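4. Counter set-up for the Gagnon kitchen arm kit

The box says the kit is ready in 17 minutes. Set aside an afternoon. These steps replace pages 2 and 3 of the Nulitz quick-start card, which skip most of what goes wrong.

4.1 Clear a patch of counter under the wrist, larger than the card shows.

4.2 Set the play food on the round plate. Soft shapes are the easy case, and the sales demo uses little else.

4.3 Place bags and boxes last. Lay a cereal box flat for one run and stand it up for the next. The Plemside software claims to treat both the same. Check that yourself. 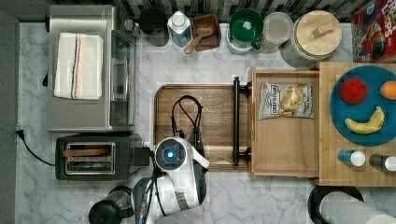
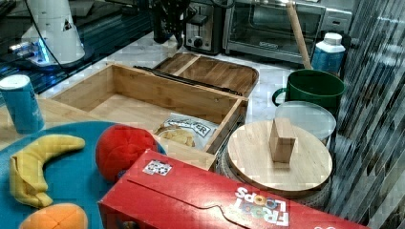
4.4 Run the cable check. Move the arm by hand through its full reach and watch for any loop that catches on a handle or lid.

CAUTION: Unplug toasters and ovens within reach before power-up. The arm does not know what is hot, whatever the brochure hints.

4.5 Start the 804 test routine and keep a hand near the stop button.

NOTE: The card rates the gripper at 700 grams. We would not trust it with a full glass jar at any weight.

4.6 If a pick fails twice, move the item closer and try again. Write down both tries. Grolholm support will ask for them, and will probably suggest recalibrating first (see section 6).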